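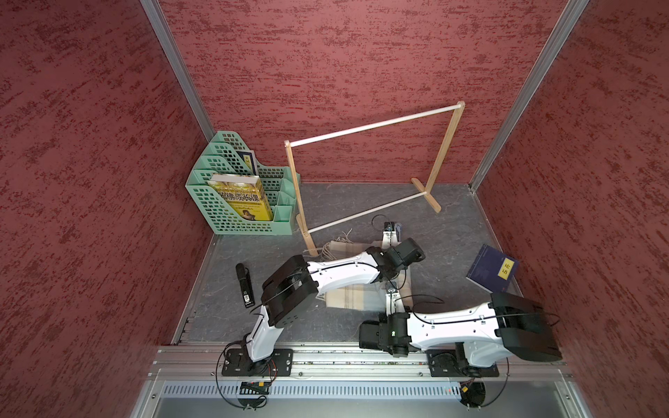

Mosunholm 旅馆每天傍晚挂钥匙的传统是怎么来的？

旅行与住宿 > 老旅馆与掌故
发布于 2025年9月17日

Fahad Bukhari

大家好！我刚从 Tretutar 湖边回来，在 Mosunholm 住了三晚，满脑子都是他们傍晚那个挂钥匙的仪式，想请教一下懂行的朋友。

没去过的朋友我先说说经过。傍晚六点差几分钟的时候，大堂里本来各聊各的，忽然门房从后面的小房间走出来，穿深色长外套，戴白手套，手里托着一个铺了绒布的小盘子，盘子上放一把很大的铜钥匙。他从楼梯底下一直走到前台，走得特别慢，留声机同时放一首圆舞曲（我到现在还在哼！）。走到前台，他会从在场的客人里请一位上来，把钥匙挂到墙上最右边那个单独的钩子上，然后敲一下铃，大家鼓掌，仪式就结束了。前后也就一首曲子的工夫，可是我三个晚上都准时下楼，一次都没舍得错过。第二晚被请上去的是一个小女孩，够不着钩子，她爸爸把她举起来，全场笑成一片，掌声比第一晚响多了。

让我纳闷的是钥匙牌上的号码：920。整个旅馆只有35间客房，楼一共就那么几层，哪来的920号房？我问了前台，前台笑眯眯地说“这个故事很长，您问门房吧”，门房又笑眯眯地说“前台讲得比我好”。两个人显然串通好了。最后我在礼品角买了一张明信片，背面只印了一句“钥匙总会回家”，看完更好奇了。

所以想问：这个仪式是从什么时候开始的？920到底是哪里的钥匙？还有，被请上去挂钥匙的人是怎么挑的，有没有什么讲究？我们一家十二月还想再去一次，我太太说这回一定要轮到她。如果有人知道怎么提高机会，请务必告诉我！

补充一句：我在网上搜到的说法互相打架，有说是国王住过的，有说是闹鬼的，还有说是老板打牌赢来的，所以才想到来这里问。

北窗茶客

打牌赢来的！我爷爷就是这么讲的，他年轻的时候在湖对岸修船，说老板牌技很好，赢了 Dratden 一家大酒店经理的钥匙，对方赖账不给房子，只给了钥匙，他就天天挂出来气人家。我觉得挺有道理的，920这种号码只有大城市的酒店才有。

挂钥匙的人好像是随便挑的吧。我去过一次，挑的是一位拄拐杖的老先生。

圆舞曲很好听+1。

Arsalan Rana

看到这个问题我太高兴了，终于有人问了！我在 Mosunholm 做过四个夏天的行李员，后来虽然改了行，每年还是会回去住几晚。门房和前台互相推，那是老规矩，客人问得越急他们推得越开心，请别介意，我当年也这么干过。

先回答最要紧的：920不是房号，是行李柜的号码。

旅馆开业的时候，湖边还没有公路，客人都坐火车到 Tretutar 站，再换小汽船过来。那时候的客人出门，箱子多得吓人，船装不下，大件就寄存在车站的行李库里。行李库由一家叫 Rajput 的运输行经营，柜子一排一排编着号。寄了大件的客人到店以后，把行李柜的钥匙交给门房，门房第二天一早派人坐头班船去取。旅馆前台那块挂钥匙的木板，左边挂房间钥匙，右边挂行李柜钥匙，所以您现在看到最右边有一个孤零零的钩子，那就是当年右半边剩下来的最后一个。其余的钩子在重新油漆的时候拆掉了，细看墙面还能看到补过的小圆疤，我当年擦灰的时候数着玩过，每次数出来都不一样。

下面是我听老门房讲的版本，他是从他师父那里听来的，中间有没有添油加醋我不敢保证，但大体上和旅馆的旧登记簿对得上。

有一年十二月，湖面起了大雾，末班船晚点了很久。船上下来一位女客人，带着一只小手提包，把920号柜的钥匙放在前台，说柜子里有她全部的乐谱，请他们明早务必取来，她是来湖边把一首曲子写完的。第二天雾更大，船停了，第三天还是停。女客人每天傍晚六点下楼来问钥匙还在不在，门房就把钥匙从钩子上取下来，放在盘子里端给她看，她看一眼，点点头，自己再挂回去。大堂里其他被雾困住的客人闲得发慌，头一天只是看着，第二天开始有人鼓掌，到后来大家都掐着时间下楼，成了一天里最热闹的时候。您想想，没有船，没有报纸，厨房里天天是土豆和熏鱼，有这么件小事盼着是多大的安慰！

雾散了以后，行李取来了，钥匙照理要还给 Rajput。可是女客人退房那天大家都舍不得，就托运输行换了一把新锁，旧钥匙留在了旅馆。她走了以后，到了六点，门房习惯性地又把钥匙端了出来，端到一半才想起来人已经走了，站在楼梯口很尴尬。一位还没走的老客人站起来，说“那我来挂吧”。从那天起就一直挂到今天。

圆舞曲是不是她写的那首？这一点我得老实说，不知道。老门房一口咬定是，登记簿上却只写着她的姓的缩写，唱片上又没有标作曲者。我个人愿意相信是，每次听到中间慢下来的那一段，总觉得像船在雾里开。不过我也知道这是听故事听多了的毛病！

关于登记簿多说几句，我实在太喜欢它了。前台后面的小房间里有一个矮柜，放着历年的“挂钥匙簿”，每天谁挂的，当天天气怎么样，都有一行。字迹一会儿工整一会儿潦草，有个门房还喜欢在旁边画小鱼。我最喜欢的一行写的是“六点，大雨，无客，厨娘挂之，甚得意”。仪式一天都没有断过吗？断过的。大修屋顶那一回停业，簿子上整整空了一页半，接下来那一行写得特别大，墨水都洇开了，一看就知道写的人有多激动。

那一册簿子的最后还夹着一张纸，有人统计过当时已经写满的行数，一共1359行，旁边批了一句“请买新簿”。后来的簿子没人再统计了，所以如果您在网上看到什么“已经挂了几万次”之类的说法，看看就好。

挑人的规矩也是有的，不过比大家想的简单。第一，当天生日的客人优先，前台登记的时候看证件就知道了，用不着您开口。第二，如果没有人过生日，就请当天刚到的客人，尤其是坐船来的，算是纪念那班晚点的船。第三，小朋友站得靠前，眼睛又亮晶晶的，门房多半心软，这一条没写在任何地方，但是我见过的每一位门房都这样。您太太要是想挂，我建议十二月去的时候坐下午那班船，不要开车，到店以后直接在大堂坐下来喝茶，行李慢慢收拾。冬天客人少，机会真的很大！

千万别给小费换名额，门房会很客气地退还给您，然后那天一定不请您。我亲眼见过。 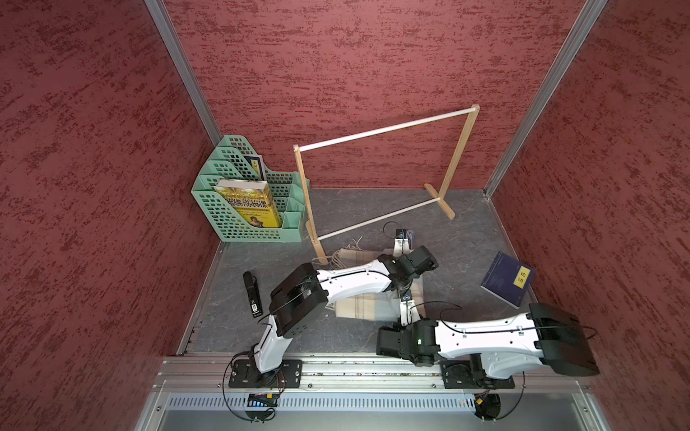 十二月去的话，我强烈推荐您顺便到二楼的阅览室坐一坐，那里有几册旅馆自己印的小册子，讲汽船时代和行李库，平时住客可以随便翻，翻完放回原处就行。这些册子有的又高又薄，有的又矮又厚，我在那里干活的时候最头疼的就是整理，高的往前一站，后面的全挡住了，客人以为架上只有那一本。后来我自己在家收旅馆的明信片和旧船票册，就学乖了，用有高低阶梯的架子，像图上那种薄荷绿的文件架就很合用：深蓝色的书插在后面最高的一格，黄封面的《哈佛成长课》放在前面的格子里，“哈佛成长课”几个大字清清楚楚。如果您和我一样，每住一家老旅馆就要带一堆纸片回家，这个排法值得试试！回到阅览室，请一定找一找讲行李库的那一册，封面上印着一只张着嘴的旅行箱，里面有一张旧平面图，柜子的编号排得清清楚楚，您能找到920在哪一排。它在最靠里的墙角，难怪当年取行李的小伙计老抱怨。

再说说车站。Tretutar 站的行李库现在还在，改成了面包房，烤炉就在原来柜子的位置。Rajput 运输行早就不做了，门楣上的字母还留着，被面粉和煤烟弄得有点花。早上去买刚出炉的葛缕子面包，抬头看一眼，心里真是说不出的高兴。面包房的人对钥匙的故事也很熟，不过他们讲的版本里女客人是来躲债的，您听听就好（也可能他们是对的！）。

北窗茶客说的打牌版本我也听过很多次，湖对岸的人都这么讲。据我所知，Dratden 那家大酒店用的是牌子，挂在皮扣上，跟这把铜钥匙样子差得很远，而且这把钥匙的柄上刻着一个小小的R，我想就是 Rajput 的R。不过您爷爷在湖对岸修过船，说不定修过那艘晚点的船呢，要是他留下过什么照片或者工钱簿，我特别想看看！

至于国王和闹鬼，国王没住过，他的表弟住过一晚，嫌枕头硬。鬼的话，四个夏天我一次也没碰到，三楼走廊尽头那个响声是暖气管。

最后给第一次去看仪式的朋友几点经验。提前一刻钟下楼比较好，楼梯左边那张绿沙发的角度最佳，能看到门房从小房间出来的全过程。拍照没有问题，请关闪光灯，老门房眼睛不好，被闪过一次，差点把盘子翻了。曲子没放完之前先别鼓掌，等铃响。铃只敲一下，可是余音很长，大堂会安静那么一小会儿，我每次都觉得那一会儿最好听。还有，挂完钥匙以后，前台会请您在簿子上签名，字写得小一点，给后面的天气留点地方！

Fahad Bukhari

天哪，Arsalan，太感谢了！我把您的回答从头到尾念给我太太听，念到“那我来挂吧”那里她眼睛都红了。我们住了三晚，居然没有一个人告诉我们可以去二楼阅览室，我还一直以为那是会议室，门口连块牌子都没有。

我刚才把照片放大看了，墙上真的有补过的小圆疤！当时只顾着看钥匙，完全没留意。柄上的R就看不清了，我那天手抖得厉害。

已经决定坐下午那班船去。还有2个小问题，您要是方便就再说说：冬天的船会不会因为雾停开？如果停了，还有没有别的办法过去？另外，挂钥匙的时候要不要说什么话？那个小女孩好像凑到钥匙旁边悄悄讲了一句，我没听清。

也谢谢北窗茶客，您爷爷那个版本我儿子最喜欢，他已经在学校里讲过一遍了，还加了一把决斗用的剑。

Arsalan Rana

哈哈，剑这个版本我要记下来！

船的事情：十二月确实偶尔会停，一般当天早上码头就会贴通知。停了也不要紧，从车站有一条沿湖的路，旅馆会派车来接，您订房的时候讲一声就好，电话里说“下午船”，他们就明白了。坐车来的当天新客人也算新客人，只是排在坐船的后面。要是那天谁都没坐成船，那就全凭门房的眼缘了。衣服要穿厚，船舱里有炉子，可是风景全在甲板上，您肯定忍不住要出去站着。

挂钥匙没有规定的话。有人什么都不说，有人说“晚安”，我在的那几年，有一对老夫妇每年来，先生每次都对着钥匙说“明天见”，然后第二天真的又坐在那张绿沙发上看别人挂。小孩子多半会许愿，门房从来不去纠正，还会故意往旁边让一步，免得听见。

对了，挂的时候牌子朝外，号码要让大家看得到。我第一次替人代班就挂反了，厨娘笑了我一个夏天。

小满不满

路过，看完整页立刻去查了船票。请问带狗可以吗？我家狗很安静，就是听到铃会叫。

Arsalan Rana

可以带！一楼有几间房允许带狗，要提前讲。听到铃会叫的狗我见过好几只，簿子上有一行就写着“六点，晴，犬吠二声，众人大悦”。请抱紧一点，别让它去追盘子上的绒布穗子就行。

北窗茶客

回去问了我姑姑，她说爷爷根本没去过 Mosunholm 里面，只在码头上听人讲的……不过他真的有一本工钱簿，在姑姑家的阁楼上，下个月我去翻翻看，有船名的话拍上来给大家。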